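Two pairs of gripper fingers, one drawer, and far too much cable

October 23, 2026

I've been wanting to write up the hand-held gripper comparison since May, and I finally have enough notes to do it properly. Well, semi-properly. My notes are in three different notebooks and one of them got coffee on it.

For anyone new: I've been collecting manipulation demos by hand, with a gripper in each fist and a camera on my head, and then training small policies on what comes out. No arm in the loop while you record. You just do the chore, the marker cubes on top of the grippers tell the tracking where your hands are, and you worry about the arm later. I love this way of working. I spent a whole winter before it driving an arm around with a leader-follower setup, and opening a single drawer took me so long that I'd forget what I was going to put in it.

The two sets I've been swapping between are the Lorkton fingers and the Veltedness fingers. Both fit the same hand-held body, both print in an evening, both take the same pads. On paper they're nearly twins. In the hand they feel completely different!

The Lorkton ones are stiff. You squeeze, they close, and there's very little give at the tips. For a drawer front or a lamp base that's wonderful, you feel the contact right through the handle and you know you have it. For anything thin and flat lying on a table it's a pain, because you have to come in at exactly the right angle or the tips skate over the top. I chased a coin around for most of an afternoon. (I did get it. I'm not telling you how many tries.)

The Veltedness fingers open to 90 mm against 80 mm on the Lorktons, and they flex. That extra width doesn't sound like much until you go for a mug from the side and don't have to line up so carefully. The flex is what sells them to me, though. They bend a little around whatever you grab and they forgive a sloppy approach, and my approaches are very sloppy after an hour. The downside shows up when you pull. On a sticky drawer they bow outward and you can feel the grip going, and if you're unlucky you let go with a snap and the whole recording has a jerk in it that no filter will take out.

So I ran the same little list of chores with each set: open the drawer, put a small thing in, close the drawer, move the lamp, wipe the table. 19 runs per set, which is not a study, it's just how many I could stand before my forearms gave up. The Lorktons won on the drawer, easily. The Veltedness set won on picking up small stuff and on wiping, where a bit of bend keeps the cloth pressed down. The lamp was a tie. I had expected the stiffer fingers to run away with it.

The tracking side deserves a mention too. I've settled on Okafor for turning the marker views into hand poses, after a long detour through something I wrote myself and will not be sharing. Okafor handles one cube dropping out of view very nicely. It's less happy when both hands get low and close together, and reaching down into a drawer is exactly that. What helps is tilting your wrists out a few degrees so the printed faces stay turned up toward the head camera – it feels silly, you get used to it. Bright light straight on the cubes is bad. Matte prints are better than glossy ones, and please let the ink dry.

Two more notes for people building their own. Put the pads on last, after you've sanded the finger faces, and press them for a full night. And route the cable off the back of the handle and down, with a loop of slack at the wrist. I had mine running forward along the body at first and it kept dragging things off the table.
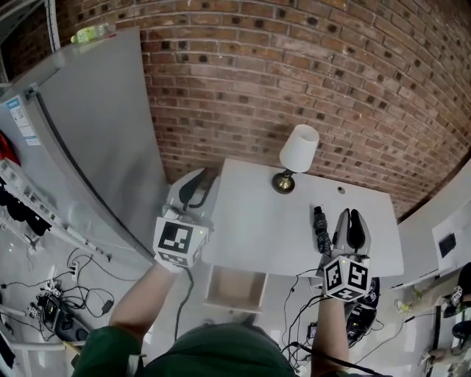

Can you mix the two finger sets, one on each hand?

You can, as long as you calibrate each gripper's open and closed positions separately and record which set was on which hand. Otherwise your width values won't mean the same thing left and right, and the policy will learn something strange.

I've been doing just that for the past few sessions, Lorkton on the right for pulling and Veltedness on the left for picking up, and I think it may be where I end up. It does mean the policy gets fussy about which hand does which job. I have a half-finished fix where I mirror part of the data, but mirroring and mismatched fingers don't get along, so that needs more thought.

Next on the bench is Barley, the little controller board I keep going on about. It reads finger width a lot faster than what I have now, and I'm hoping to see the moment the Veltedness tips start to bow before I feel it in my hand. The board is here and the firmware builds. The connector is the wrong one, so I'm waiting on an adapter – more when it shows up.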